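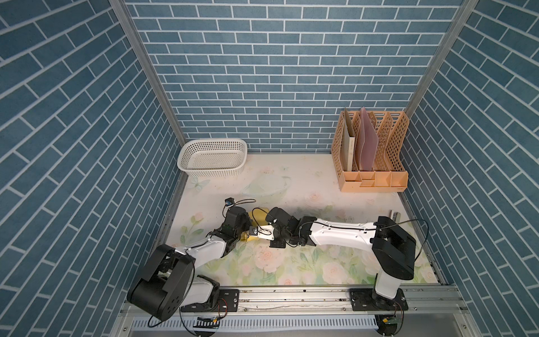
Blue brick paper, the flowered mat, a white basket and a peach file organiser with two folders in it.

Newsroom / Home Organising / Releases

Drergate opens bookings for its small-space tidying sessions

2024-05-04

Hi all, and a cheery hello from the team at Drergate! I get to write these releases myself now, so please forgive the brackets (there will be brackets). We've got news for anyone who has ever stood in front of a spare corner and wondered where the mail, the mending and last year's tax folder are supposed to live.

Our new program is called Curnosine, and it's a set of home sessions for little nooks. I mean the really little ones: the end of the hallway, the bit of bench beside the fridge, the alcove where a phone table used to sit. We started trying it out in February with 29 households, and I've been itching to tell people about it ever since.

Each session starts with two things, a basket and an upright file organiser. The basket goes in one back corner and the organiser goes in the other, and the middle stays clear so you've got somewhere to fold. I've used the same arrangement at my own place all through autumn and my favourite part is the empty slots. Two folders to begin with, one beige for things that need doing and one pink for things that are done, and then you let the rest of the slots wait until you know what you need them for. I used to label the whole lot on day one and then ignore every label!

We've gone a bit cheerful with the colours too. Blue brick-pattern walls, watercolour roses and butterflies underneath, peach for the organiser. My sister reckons it looks like a tea towel and I've decided to take that as praise. A floral mat does want a good shake now and then, so please keep a brush handy.

Then there's the clothes side of things, which took up far more of our trial than I'd planned. People booked us for paperwork and wanted to talk about jumpers. So Curnosine now includes a folding half-hour, where we work through one small pile on the mat, press each piece flat, and agree on where it's going before we pick up the next one. Bring the pile you've been avoiding. Mine was pillowcases. 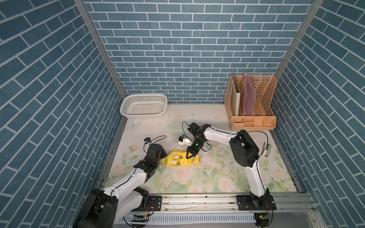 Witold Krawczyk wrote to us after his session to say that he'd always folded on the bed and lost interest by the third shirt, and that having one clear patch and a basket within reach got him through the entire pile before the kettle boiled. He also asked whether the organiser comes in green. It doesn't yet, Witold, but I've passed it on!

Sessions run for two hours and cost $331, with the basket, the organiser and two folders included and yours to keep. We have 17 places in the first round, and our Witkowska showroom is taking names at the counter or over the phone. If you've already got a basket you love, tell us when you book and we'll work with that one.

For interviews, or a natter about hallway cupboards, ask for the press desk at Drergate, Suite 403, Skester Arcade. I'm usually the one who picks up.

Contact the newsroom | © Drergate 2024 | Back to top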